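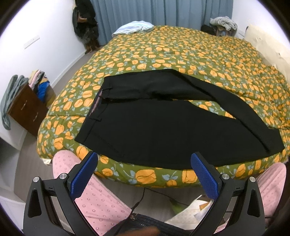

Keeping the grip true

The hand-held gripper used by the Ferkdale household handling program weighs little and has few moving parts, and for those reasons it was expected to need little care. Two seasons of work in private homes have shown otherwise. The program's maintenance schedule, first issued in September as a single sheet, now fills a binder at the Bramwell workshop.

Heikki Savolainen has charge of that workshop. He came to the program from the repair of textile machinery, and much of the present routine reflects his earlier trade. Each tool is stripped, cleaned and set on the bench before it is released to an operator, and no tool goes out on the strength of its last inspection.

The work begins with the pads. These are the blue textured pieces mounted on the black fingertips, and they are the only part of the tool intended to touch the goods. Cotton lint fills the texture first. Dark trousers are considered a demanding article, as the waistband is thick and the leg is thin, and a pad that holds one may slip on the other. Pads are brushed after every session and washed each evening in warm water with a mild soap. Solvents are not permitted. A pad is retired at 3000 closures, whatever its appearance.

Attention then turns to the linkage. Each arm moves on silver pivot pins, and wear at any one of them will show at the fingertip, where it is magnified by the length of the link. The technician opens the arms fully, closes them slowly on a strip of thin card and looks for a gap at either edge. If the card can be drawn out from one side, the pads are not meeting squarely and the pins are checked in turn. Oil is applied with the point of a needle and the surplus wiped away. Too much of it will travel down the link and reach the pad, and from there the customer's clothing.

Alignment is the longest task. The two arms must arrive at the centre line together, and a small error is easily missed by eye. The Bramwell shop uses a steel block with a scribed line, made to Mr. Savolainen's drawing by a toolmaker in Jaltby. The tool is clamped over the block and closed 2 times at each setting. Readings are entered by hand in a bound log, which stood at 1164 entries when this magazine visited on 25th January.

The camera is treated with equal care. Its lens is cleaned last, after the oiling, and its mount is tightened and marked with a line of paint across the screw head. A broken line tells the operator that the mount has moved, and the tool is returned to the shop without further use.

Operators have duties of their own. Before handling begins in a bedroom or laundry, they are asked to open and close the tool, inspect both pads and listen for any click in the joints. A second program at Warkum has adopted the same checks and now sends its worn pins to Bramwell for measurement. The most recent parcel held 596 of them, sorted by arm and packed in egg cartons.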